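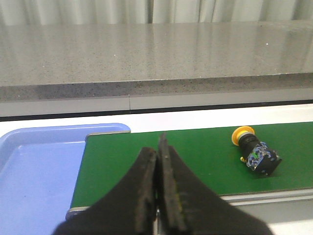 Page last changed: September, 2 comments since

Posted in September by the Fadham cell desk
Shares 10 | Comments 2

Finger trouble at the switch cell

The Jenirow cell has one job. It takes push-button switches off the green belt and puts them in the blue tray, and for most of the summer it did this with the enthusiasm of a teenager emptying a dishwasher. Last month it began dropping them. The log shows 117 drops in one shift, nearly all on the yellow mushroom buttons.

The first theory was software, as it always is. We spent a morning on the grip force setting, nudging it up and down and learning nothing. Then somebody wiped the fingers with a clean rag and looked at the rag.

The inner faces take all the punishment. They get scuffed, they collect gray dust, and after a while they hold a glossy black switch body about as well as a bar of soap would. The button end is round and the contact block is a box, so a switch lying on its side gives the fingers very little flat to grab in the first place. Worn faces finish the argument.

So there is now a routine, and it's taped to the Stöckli cabinet where the old lunch menu was:

Stop the belt and lock out the arm before reaching in. Yes, even for a quick wipe.

Wipe both inner faces every 300 picks. Dry rag, no solvent. The Fuler cleaner softens the pads – ask how we know.

Close the fingers slowly and look down the gap. It should be narrow and even from bottom to top. If one side leans, loosen that finger, seat it again and tighten both screws a little at a time.

Lay one switch on the belt at a slant and run 10 picks at half speed, setting it back at a different angle each time. Any drop means new pads. Please don't go back to the force setting.

Check the gap between the end of the belt and the tray rim while you're down there. The tray creeps, and a switch that lands on the rim goes on the floor.

Spare pads are in the second drawer, under the manual for a machine we sold. Write the pick count on the card when you change them, in numbers other people can read.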